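**Note, 2/20/21:** the totals in this file replace the ones in the first upload. If you cited the old ones, please check them again.

# Stiner door force survey

A small set of readings on how hard it is to open indoor doors in four buildings: Stiner, Sesari, Tiongson and Wetton. Collected by Lorna Abella and Milagros Barredo. This card was written by Milagros, who trusts the numbers less than Lorna does.

## Why it exists

All four buildings were signed off as having "easy to open" doors. We asked what that was based on and got a one-page letter with no readings in it. I don't think a door is easy to open because a letter says so, and we had a spring gauge in a drawer.

## What's in it

| File | Contents |
|---|---|
| `doors.csv` | one row per door, 46 doors |
| `readings.csv` | one row per pull or push, 170 readings |
| `notes.txt` | Lorna's notes, typed up, spelling left alone |

Columns in `readings.csv`:

- `door_id`: matches `doors.csv`
- `side`: `push` or `pull`
- `force_n`: peak force in newtons, read off the gauge by eye
- `latch`: `held` or `free`
- `who`: `LA` or `MB`

A blank `force_n` means the needle jumped and we didn't believe it. Please don't fill the blanks with an average. Someone did this to an early copy and the result looked far tidier than the doors deserve.

## Hand positions

The gauge only tells you about the spot you put it on. People push where they like, and a push near the hinges needs more force than one near the handle. We wrote down hand height in `notes.txt` where we remembered to.

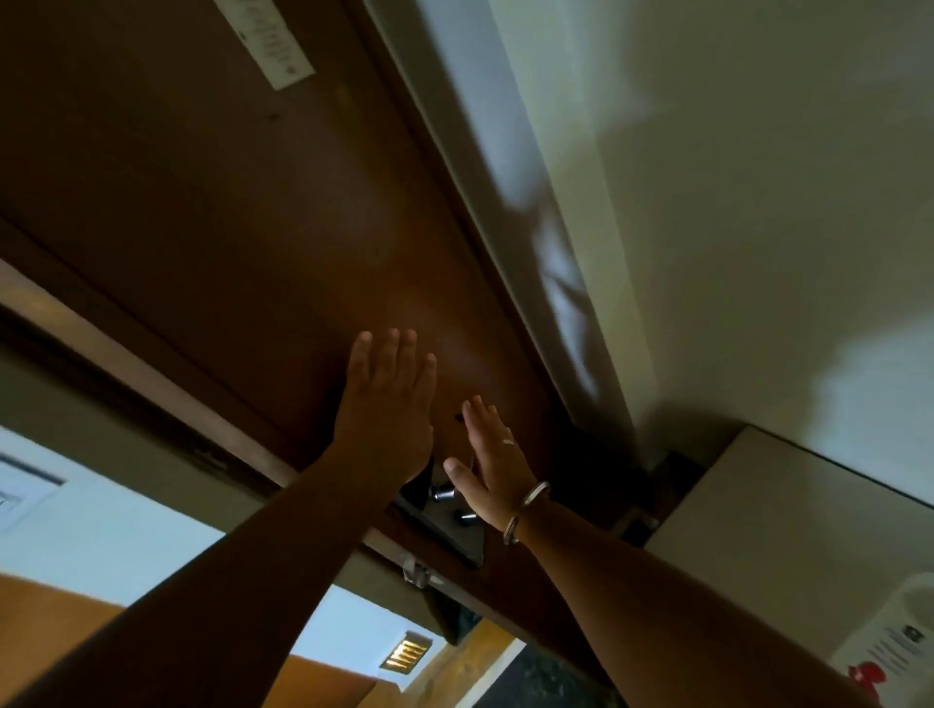
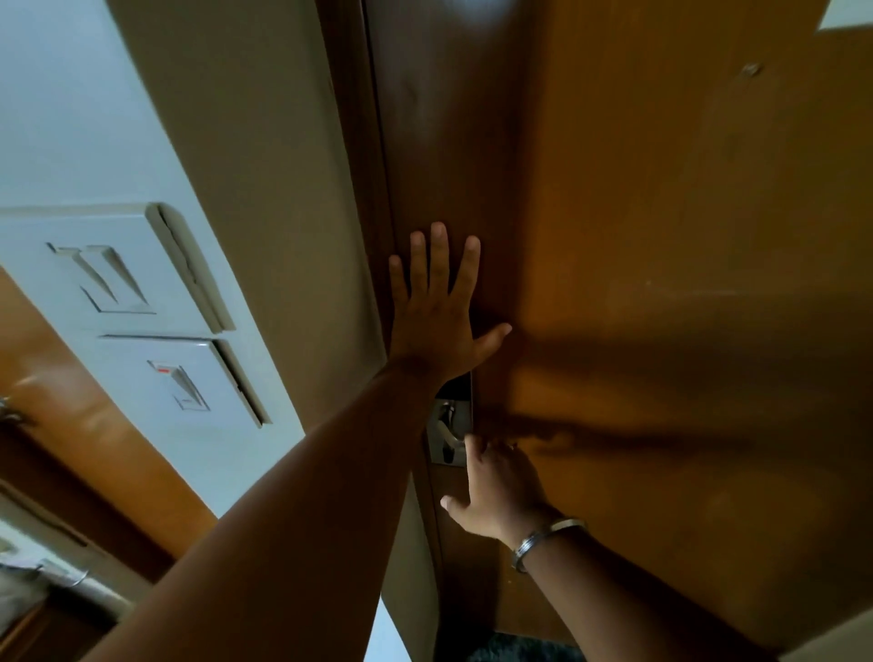
*Hands on a door: both palms flat (first), one palm flat and one hand on the handle (second).*

The `latch` column matters more than it looks. With the latch held back you are measuring the closer and the hinges. With it free you are measuring those plus whatever the latch is rubbing on, and the two should never be pooled.

## Known problems

1. The highest reading is 59 N, on a stair door at Tiongson. I took it myself and I still don't like it. A window was open on the landing.
2. Lorna reads the gauge lower than I do on the same door. We haven't worked out which of us is wrong, so both sets are left in.
3. Wetton has 2 doors with no `pull` readings at all.
4. Sesari was visited with the heating on and the others weren't. Wooden doors are said to move with the heating. I've seen no good evidence either way for these ones.
5. The gauge was checked against kitchen weights. Make of that what you will.

## What not to use it for

Don't use it to say a building passes or fails anything. Four buildings in one town, picked because we had keys, can't tell you what doors are like in general. I'd also be wary of any ranking of the four, including the one Lorna has pinned up by the kettle.

It is fine for practising how to clean messy readings, or for arguing with a supplier who says every closer leaves the works set the same.

## Changes

- Removed repeated rows from the Wetton sheet.
- Split `latch` out of the notes into its own column.
- Renamed `ease` to `force_n`. "Ease" was a silly name.

A second round is planned for April, with a better gauge if one can be borrowed. Corrections are welcome, but send the door ID with them.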